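**Subject:** Re: [shades-and-fittings] Fandby floor lamp, shade wobbles, also is it too yellow?

Hello M. and everyone,

Sorry for the slow answer, I've had decorators in and the computer has been under a dust sheet. I'll go through your questions in the order you put them, more or less, and then I want to grumble about the Engebretsen wall lights, so anyone who only reads for the grumbling can skip down.

> I've bought a second-hand Fandby floor lamp (the tall one with the reading arm) and the shade won't sit straight. It's not the original shade, it's a cream drum from Steltedis. The hole in the middle seems far too big for the lampholder and the plastic ring only catches on one side.

Right, I've got this lamp. I've had two of them in fact, one went to my sister. The Fandby was sold with a small lampholder and its own shade, and the shade ring on that one is the narrow sort. Nearly all the Steltedis drums come with the wide ring, the European size, and they put a reducer in the bag. It's a flat white plastic washer and it is extremely easy to throw away with the packaging. Have you still got the bag? Look in the bag!

If it's gone, any lighting shop that still has drawers behind the counter will sell you one for pennies. Take the lamp's own collar with you, because "small bayonet" means different things to different people and I've come home with the wrong one more than once. The reducer drops into the shade ring first, lip downwards, then the whole lot goes over the lampholder and the collar screws up against it. Finger tight. If you do it up with pliers you'll crack the collar and then you really are stuck, the thread on the Fandby is an odd one.

Do all this with the plug out of the wall, please. I know you know, but we have new people on the list.

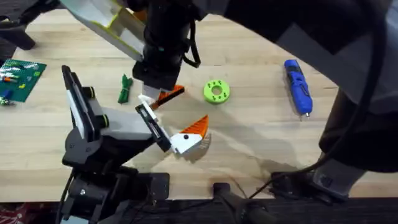 *Two robot arms at the wooden table, with the orange-crested bird toy between the fingers of one.*

> My other question is height. With the shade on, the bulb sticks out of the bottom if I look at it from the sofa and it's right in my eyes.

Ah, now, that's the drum being too shallow. The original shade was 22 cm deep and flared a bit at the bottom, so from a normal chair you never saw the bulb at all. Most of the drums people swap in are shallower than that and straight-sided. You can cheat in a couple of ways. One is a smaller bulb, a golf ball or one of the stumpy candle ones, and that alone might do it. The other is a diffuser, the frosted disc that clips across the bottom of the shade. Steltedis used to do them for their own drums and they weren't dear. I've got one on the lamp in our back bedroom and it makes a lovely soft pool on the bedspread and you stop noticing the bulb completely.

What I wouldn't do is lower the reading arm until the glare goes away, as somebody suggested last time this came up. The weight ends up too far out and the lamp starts to lean, and it's got a lightish foot for its height. Ours went over on to the dog. (Dog fine. Shade not.)

> And is it me or is it very yellow? My husband says it's like sitting in a pub.

Well, I like a pub. But cream fabric over a warm bulb does go quite custardy, especially if the lining is cream as well. Have a look up inside the shade. If it's lined in white you've got some hope with a slightly cooler bulb. If the lining is cream or gold then the bulb won't make nearly as much difference as you'd like, and you'd be better with a white drum and keeping the cream one for somewhere you want to feel cosy, like a landing.

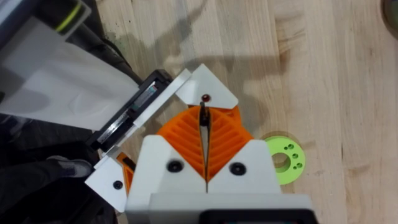
Try it at night before you decide, too. A shade that looks sickly at four in the afternoon with daylight coming in behind it can look perfectly all right once the curtains are drawn. I took a green one back to the shop years ago on the strength of one grey afternoon and I've regretted it ever since, I've never seen that green again.

One more thing about the Fandby while I'm on. The foot switch gets gritty. Mine needed such a stamp that it was marking the carpet, so I had the flex and switch replaced together at the repair bench at our local hardware place, and asked for a slightly longer flex while they were at it. It wasn't expensive and I wish I'd done it when I bought the lamp. With a second-hand one I'd get the whole thing checked over anyway, you don't know what it's been through.

Now then. Engebretsen.

Some of you will remember I was after a pair of wall lights for the alcoves either side of the fireplace, and several of you told me to go for the Engebretsen uplighters, catalogue number 1019, in the brushed finish. So I did. £111 for the pair, in the sale, and I thought I'd been very clever. They are beautifully made, I'll give them that. Heavy, nice edge to the glass, proper metal backplate. But the backplate is *tiny*. It doesn't cover the old fixing box, so I've got a crescent of bare plaster showing under each one, and it just so happens the decorators had finished and gone when the electrician put them up.

I rang the shop and a very pleasant young man told me that the measurements are on the website. They are, under "packaging and dimensions", where I'd read the dimensions of the box. So that's my own silly fault, but I do think a drawing would have helped.

Has anyone found a cover plate that goes behind a small fitting and doesn't look like an afterthought? I had thought of a round wooden pattress painted the same as the wall. The electrician is happy with that in principle and has told me to buy whatever I like as long as he fits it. What I can't decide is whether to make a feature of them and have them in oak, or lose them altogether in the wall colour. My wife says lose them.

If I can't get on with it I'll send them back and look at the Undetti ones again, the half-moon plaster type you paint yourself. I went off those in the showroom because the join along the top collects dust, and you look straight down on it from our stairs. But they do cover a lot of wall! And at least you can touch them up when the room gets repainted.
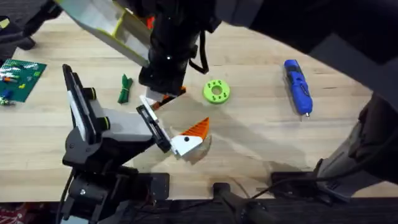

**Graham Garside**
*List moderator, shades-and-fittings*

PS. A few bits of housekeeping while I've got you.

Please could people trim the message they're replying to. I had one through in the spring with the entire chain about fringe still hanging off the bottom of it, right back to the original question, and I get the digest on my phone.

The swap page has been updated. Still going: a box of brass shade rings, mixed; a pleated coolie shade in dusky pink, one small mark near the seam; and somebody's spare Steltedis diffuser, which M. might like to snap up if it fits her drum. Measure across the inside of the bottom wire, not the outside of the fabric, it catches everyone out.

Also, to the person who wrote to me privately about rewiring a chandelier from a car boot sale: I did get it and I will answer, but the short version is take it to somebody qualified and don't plug it in to "see what happens" in the meantime. The longer version has a bit about finding replacement drops, which I'm rather looking forward to writing.

G.

> Any help gratefully received, I've been balancing the shade on a folded beer mat.
>
> M.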